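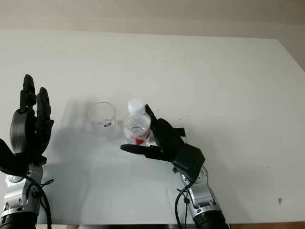
Part 2. Setting up your movie night (trailers, the feature, and the talk afterward)

Hi again! If you made it through Part 1 you've already picked your movie and talked at least a few people into coming, so now we get to the fun bit. I'm Noreen Qureshi, I've been running the Tirnelari romance movie club out of my living room for a good while now, and I wrote this guide after the fourth or fifth person asked me how I do it. I use the Clutatico app to line everything up, so most of the steps below are for that. If you use something else, the order still works, you'll just be hunting for different buttons.

I last went through all of this on January 30, 2025, and the menus matched then.

2.1 Making your program

A program, in Clutatico language, is just the list of things that will play, in order, with breaks. Mine nearly always goes trailers, short break, feature, long break, credits scene if there is one.

1. Open Clutatico and sign in with the account you're going to host from. Don't use your phone account if you plan to play from the laptop – you can move a program over later but it's a pain.

2. Tap New Program and give it a name. I use the name of the movie plus the month. For our last big one that was "Doslow September" and I could find it right away when people asked for a repeat.

3. Pick the screen size. If you're using a TV, leave it on Auto. For a projector, choose Wide and then check the corners with the test card before anybody arrives.

4. Add your feature first. I know, it plays last, but the app works out the total running time from it and the rest is easier to fit around it. Our feature for the walk-through is Doslow, which is the one where the two rival pastry cooks get snowed in at her aunt's hotel (I have seen it more times than I'd like to put in print).

5. Add your trailers above it. Press and hold, then drag. If the trailer drops into the wrong spot, hit Undo instead of dragging it again, or you can end up with two copies.

6. Save.

Note: Clutatico only saves when you tell it to. It looks like it saves by itself because the little circle spins, but the circle is for artwork.

2.2 Choosing trailers

I love trailers. I'd happily watch trailers all evening and go home. My guests don't all feel the same way, so I stop at 2 for a weeknight and let myself have a few more on a holiday weekend.

1. Go for movies your group might really want to see next. After the trailers I ask for a show of hands and that's often how our next movie gets picked.

2. Watch each trailer the whole way through by yourself first. Some of them give away the entire ending! The second trailer for Kiss shows you the airport, the letter AND who is holding the letter. The first one, the teaser with the ferry, is much better and you can play that to anybody.

3. Mix the moods a little. If your feature is a weepy, put something funny right before it. Two sad trailers and then a sad movie and people start checking their coats.

4. Check the volume on every trailer against the feature. Trailers are loud. In Clutatico go to Program, then Sound, then Even Out, and slide it to the middle. All the way up makes the quiet talking scenes hiss.

Caution: if you have younger teens in the group, check the trailers as well as the movie. A lot of the book-to-screen romances are sold on their steamiest minute, and the trailer is that minute.

2.3 Book readers and movie people

If your movie comes from a book, you've got two audiences in one room, and they want different things. Kiss is based on a novel with a very loyal following and I have hosted it with both kinds. It went fine the second time.

1. When you send the invite, ask who has read the book. Clutatico has a poll you can stick on the bottom of an invite (Invite, then Extras, then Quick Poll). Keep it to one question.

2. Set the spoiler rule and put it in the invite. Ours is that nothing from a later book gets mentioned until the long break after the feature, and then only in the kitchen.

3. Seat the readers together if they're whisperers. They will whisper "that's not how it happened" and it's nicer for everyone if the person next to them was already thinking it.

4. If there's a sequel coming, decide now whether you'll talk about it. I get so excited about casting news that I'm the worst offender, so I save it for last and make somebody else hold the phone.

Note: don't promise people it's "just like the book." Say it's a good night out and leave it there.

2.4 Timing the evening

Doslow runs 93 minutes, so that's what I'll use here. Swap in your own.

1. In your program, tap Times. You'll see a start box and an end box. Fill in the start only.

2. Set your real start 25 minutes after the time on the invite. People are late, then they want a drink, then they want to tell you about parking. I used to start on the dot and ended up recapping the opening scene to four people in a doorway.

3. Add the short break after the trailers. Five minutes is plenty.

4. Decide on a middle break or no middle break. I'm against them for romances. The halfway point is usually the big fight or the big kiss, and if you stop there the air goes out of the room. If you have to have one (older guests, small bladders, I get it), go to Break, then Place by Hand, and find a scene change a little before the halfway mark. In Doslow I put it right after the power comes back on at the hotel.

5. Look at the end box. If it's later than your latest bus or your earliest babysitter, start cutting trailers.

6. Save again. Really.

2.5 Subtitles and sound

1. Turn subtitles on. I leave them on for everybody now and I've had one complaint, from my brother.

2. In Subtitles, choose Plain, then set the size to Large for anything farther away than your usual couch distance. The Fancy style has a drop shadow that turns to mush on a projector.

3. If the words come up before people say them, use Nudge. Each press moves them a little later. Play a scene with two people arguing and fix it on that, it's much easier to judge than a slow scene.

4. Play the loudest scene and the quietest scene and set your volume somewhere between. Stand at the back of the room when you do it, and remember that a room full of people is quieter than an empty one, so go up a notch.

Caution: turn off notifications on whatever you're playing from. During the proposal in our last movie the whole room read a message from my dentist.

2.6 Do a dry run

I skipped this for years. Please don't.

1. The night before, open the program and press Rehearse. It plays the first and last few seconds of every item so you can check that they follow on properly.

2. Watch for a black screen between the last trailer and the feature. A short one is fine. If it hangs, remove the feature and add it again.

3. Check that the artwork on the waiting screen is for the right movie. Doslow came out in 2000 and there's a much newer thriller by the same name, and Clutatico will cheerfully grab the thriller poster with the knife on it. Tap Artwork, then Choose Another.

4. Leave the machine plugged in overnight, and leave the program open if you can.

2.7 The talk afterward

Not everybody does this part, but for me it's half the reason to have people over. We keep it loose.

1. Leave the credits running with the sound low. It gives people something to look at while they work out what they thought.

2. Start with an easy one. I like "who would you have picked?" since most romances have at least one perfectly nice person who gets left standing at a party.

3. Then ask about the couple. Did you believe them? I can forgive a silly plot if the two leads look like they'd be happy stuck in an elevator. We had a very heated half hour about the leads in Kiss, and I'm still on the side of the people who thought she was miles better than him.

4. Collect ratings if you want them. In Clutatico it's Program, then After, then Ratings, and guests can vote from their own phones. Turn on Hide Names or you'll get all fours.

5. Ask for next time's suggestions before people find their shoes.

2.8 If something goes wrong

The feature won't start. Back out to the program list, open it again and press Play From Here on the feature. Don't restart the whole program unless you want to sit through the trailers again (I would, but still).

There's sound but no picture. Check the input on the TV first. After that, go to Screen and switch from Auto to Wide and back.

The picture freezes. Pause, wait a moment, then play. If it freezes again at the same spot, skip ahead a few seconds and fill people in on what they missed.

Subtitles are in the wrong language. Somebody's profile has taken over. Go to Subtitles, then Language, and pick yours. To stop it happening again, turn off Follow Guest Settings in the same menu.

Half the group hates the movie. Make popcorn. Let them heckle after the halfway point. Our worst rated movie ever is also the one that gets quoted the most in this house.

Part 3 covers outdoor screenings, borrowed projectors, and what I've learned about extension cords and moths.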